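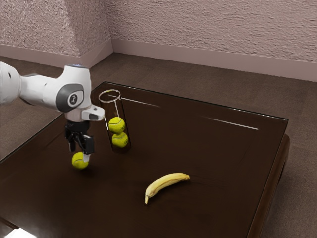
Catalogar o espólio de um historiador começa muito antes de abrir o Skesel, e esta parte do guia trata do que fica entre as caixas fechadas e a primeira ficha gravada. Parto do princípio de que já leu a secção 2 e tem o programa instalado. Se ainda não escolheu onde trabalhar, arranje uma superfície generosa: uma mesa grande, castanho-escura, como a que se vê na imagem, é mesmo o meu tipo de mesa, porque o papel claro salta logo à vista em cima de um tampo escuro e há espaço para abrir uma pasta inteira sem empilhar nada. Eu fiz os primeiros meses do espólio Sarmiento numa secretária de escola e ainda me doem as costas só de pensar nisso!

Início | Guias | Espólios | Transcrição | Descargas | Contacto

Secção 3 – Do papel à primeira ficha

Atualizado em March 8, 2023

Nos exemplos vou usar sempre o espólio Sarmiento, que é o que conheço melhor: aulas datilografadas, correspondência com editores, recensões, provas tipográficas com emendas a lápis, uma quantidade absurda de postais e os apontamentos de um seminário de história comparada que nunca chegou a livro. O seu espólio vai ser diferente, claro, mas a ordem dos passos é a mesma.

3.1 Antes de mexer em qualquer coisa

1. Fotografe cada caixa aberta, tal como chegou, antes de tirar a primeira folha.

2. Copie à mão o que estiver escrito nas tampas e nas lombadas, com os erros todos. Se diz «Corresp. div. (ver tb. azul)», escreva exatamente isso, mesmo que não faça ideia do que é o azul.

3. Dê a cada caixa um número provisório a lápis, num cartão solto. Nada de autocolantes.

4. Retire clipes enferrujados e elásticos e substitua-os por uma cinta de papel. Os agrafos ficam para depois, com calma e com boa luz.

5. Separe logo o que tiver bolor ou cheiro forte e feche-o num saco à parte.

CUIDADO: não reorganize as pastas nesta fase. Sei que a tentação é enorme (a mim custou-me imenso ver cartas de épocas diferentes todas à mistura), mas a ordem em que um historiador guardava os papéis também é um documento. No Sarmiento havia uma carta de um antigo aluno metida no meio de um programa de cadeira, e só meses depois percebi que o programa respondia, ponto por ponto, às queixas da carta.

3.2 Criar o espólio no Skesel

1. Abra o Skesel e escolha Ficheiro > Novo espólio.

2. No campo Produtor, escreva o nome da pessoa cujos papéis vai tratar. Apelido primeiro, vírgula, nome próprio.

3. Em Código, ponha um código curto, só com letras maiúsculas. Eu uso SARM. Pense dois minutos nisto, que depois vai aparecer em todas as cotas e não se muda.

4. Em Esquema de cotas, selecione Gurkell. As outras opções também funcionam, mas os exemplos daqui para a frente usam esta.

5. Preencha a Nota biográfica com três ou quatro linhas: onde a pessoa nasceu, onde estudou, onde ensinou, em que trabalhou. Não copie o elogio fúnebre inteiro! Eu copiei, e passei uma tarde a cortar adjetivos.

6. Deixe o campo Datas extremas em branco por agora.

7. Carregue em Gravar e feche a janela pela cruz pequena, a de dentro.

NOTA: se o botão Gravar ficar cinzento, é quase sempre um espaço a mais no fim do código. Apague-o e o botão volta.

3.3 As cotas Gurkell, explicadas depressa

Uma cota Gurkell tem quatro partes separadas por ponto: código do espólio, série, pasta e peça. A carta de que falei há bocado é SARM.C.12.4, ou seja, espólio Sarmiento, série C (correspondência), pasta doze, quarta peça. As séries que uso são estas:

A – Documentos pessoais e de carreira
B – Ensino: programas, sumários, exames, listas de leitura
C – Correspondência
D – Investigação: apontamentos, fichas, transcrições
E – Originais e provas
F – Recortes e separatas
Z – Por identificar

A série Z é sua amiga. Durante muito tempo tive vergonha de a usar e forçava tudo para dentro das outras, e o resultado foi uma série D cheia de contas de restaurante. Quando tiver dúvidas, Z, e siga em frente. O Skesel deixa mudar uma peça de série mais tarde (menu Peça > Transferir) e guarda a cota antiga no histórico.

NOTA: apontamentos de aula dados pelo professor vão para B. Apontamentos que ele próprio tirou em aulas de outros, quando era estudante, vão para A. Houve quem me escrevesse a discordar e tem bons argumentos, mas decidi assim e agora já há 200 pastas feitas desta maneira.

3.4 Ligar a pasta de imagens ao Hollow

O Hollow é o repositório onde ficam as digitalizações. O Skesel só guarda as fichas e um apontador para cada imagem, e daí que a ligação tenha de estar feita antes da primeira ficha.

1. No Skesel, abra Ferramentas > Repositórios > Adicionar.

2. Escolha Hollow na lista e introduza o utilizador e a palavra-passe que recebeu por correio eletrónico.

3. Crie uma pasta com o mesmo código do espólio. Maiúsculas incluídas, o Hollow faz distinção.

4. Carregue em Testar ligação. Deve aparecer um visto verde ao fim de uns segundos.

5. Em Opções, ponha o limite de envio em 30 imagens por lote.

6. Confirme que a opção Apagar originais após envio está desligada.

CUIDADO: volte a ler o passo 6. Na versão que tenho, essa opção vem ligada. O Julián Iglesias perdeu assim uma pasta inteira de provas tipográficas e teve de digitalizar tudo outra vez, e desde aí escreve-me sempre que sai uma versão nova a perguntar se já mudaram isso – ainda não mudaram.

3.5 Digitalizar

1. Uma peça de cada vez, frente e verso, mesmo que o verso esteja em branco.

2. Para texto datilografado em bom estado, 200 pontos por polegada chegam para consulta. Para lápis, papel químico ou letra miudinha, suba a resolução até conseguir ler sem esforço no ecrã.

3. Cor, sempre. Os historiadores da geração do Sarmiento sublinhavam a azul o que queriam citar e a vermelho aquilo de que discordavam, ou pelo menos este fazia-o, e em tons de cinzento isso desaparece.

4. Dê a cada ficheiro o nome da cota, com hífenes em vez de pontos: SARM-C-12-4-f e SARM-C-12-4-v.

5. Os envelopes também se digitalizam. O carimbo dos correios já me datou muita carta sem data.

6. Devolva a peça ao lugar antes de pegar na seguinte.

3.6 Preencher a primeira ficha

Escolha uma peça fácil para se estrear, por exemplo uma carta datilografada, com data e assinatura.

1. Peça > Nova. A cota é sugerida automaticamente, confirme se bate certo com a pasta que tem à frente.

2. Título: se a peça tem título, copie-o. Se não tem, escreva um entre parênteses retos, do género [Carta sobre a tradução do manual].

3. Data: ano, mês, dia. Se só sabe o mês, ponha o mês. Uma carta de April sem ano fica com o ano em branco e a explicação em Notas (sim, a lista dos meses está em inglês, já me habituei).

4. Autor e Destinatário: use a lista de nomes e só crie um nome novo depois de procurar as variantes. Eu tinha a mesma pessoa três vezes, com e sem acento e com o apelido de casada.

5. Resumo: duas frases. Quem fala, de quê. Guarde as opiniões para o artigo que há de escrever.

6. Acesso: escolha Livre, Reservado ou Em avaliação.

7. Carregue em Gravar e ligar imagem e selecione os dois ficheiros no Hollow.

CUIDADO: avaliações de alunos, relatórios de júri e cartas de recomendação ficam em Reservado até falar com a família ou com a instituição. Há pessoas vivas dentro daqueles papéis.

NOTA: o Skesel começa a ficar lento quando uma série passa das 1.000 fichas. Vá a Ferramentas > Compactar e vá buscar um café, que demora.

3.7 Se alguma coisa correr mal

A imagem não aparece na ficha: veja se o nome do ficheiro tem hífenes e não pontos.

A cota sugerida salta um número: há uma peça apagada no meio. Deixe estar, não reaproveite o número.

Os acentos saem trocados na exportação: escolha UTF-8 na última janela, aquela em que toda a gente carrega em Seguinte sem ler.

O visto verde não aparece: saia do Hollow no navegador e tente de novo. Ele não gosta de duas sessões abertas.

Na secção 4 passo às transcrições e à lista de nomes, que é a parte de que gosto mais.

Partilhar (30) | Imprimir | Secção anterior | Secção seguinte

3 comentários

Graça M.
Obrigada pelo aviso do passo 6! Fui ver e tinha aquilo ligado. Ainda só tinha enviado um lote de teste, felizmente. Uma dúvida: os postais sem texto, só com assinatura, vão para C à mesma?

Autor do guia
Vão para C, sim. No resumo ponho só «Postal sem mensagem» e descrevo a ilustração em Notas.

tiago_arq
Continuo a achar que os apontamentos de estudante deviam ir para D. O resto está muito claro, montei o espólio do meu avô numa tarde. Falta dizer o que se faz com as cassetes.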